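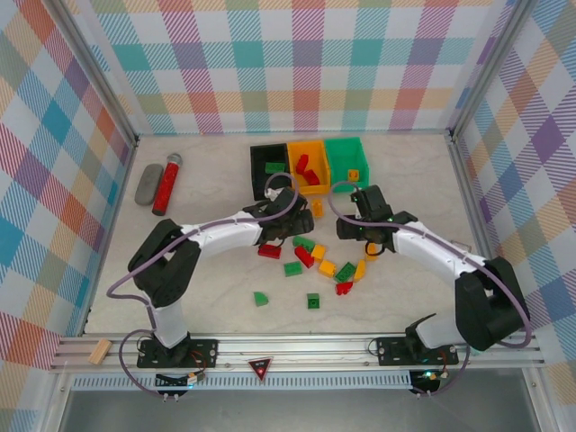
23 August 2026

Glue trials, second batch. Writing this up before I forget which strips were which, because the pencil labels are already rubbing off.

Background for whoever reads this later: Kohlhase says the new Prerkatex wood glue reaches full strength in 35 minutes of clamping and that end grain needs "no special treatment." I don't believe either one. The old yellow glue got the same kind of talk when we switched to it, and we spent February regluing stool rungs.

Stock was maple offcuts from the Ollcombe order, all from the same two boards, planed the morning of the test. Made 14 joints, eight face to face and six end grain to face. Same clamps for all of them, same number of turns on the handle, which I know is a poor way to measure pressure. We still don't have a gauge.

Face joints first. Pulled the clamps at 35 minutes and left half of them overnight, broke the other half right away with the lever and the bucket. The early ones held more than I thought they would. Two tore wood, one let go cleanly along the glue line, and one did a bit of both. The overnight ones all tore wood. So "full strength" at 35 is wrong, or else it means something other than what I take it to mean. Strong enough to take out of the clamps and set aside, yes. I would not put a chisel near it.

End grain was bad. Plain joints snapped with hardly any weight in the bucket. The ones I sized first with thinned glue and let sit did better, though one of those failed too and the break looked starved. I may have wiped too much off. Redo that one.

Squeeze-out: comes off easily while it's rubbery, then turns to glass. Left a shiny patch under the test finish on two pieces. The label says it takes stain. It doesn't, or not the brown we use.

The data sheet gives 4000 psi for the shear figure. Fine, but there is no wood species next to it and nothing on how long it cured, so I can't compare it to anything. Our lever is homemade and I trust it only for ranking one joint against another.

The Andville shop wrote that they've had no failures on drawer boxes. Drawer boxes are all dovetails over there — they would probably hold with flour paste.

To do:
Repeat face joints at 35 minutes, more of them, red oak this time.
Repeat the sized end grain, don't wipe.
Try a cold one, bottle and wood both left in the back shed.
Label with marker.

Not switching the chair line yet. The old glue stays on the bench by the window, the new one on the shelf with the date opened on the cap.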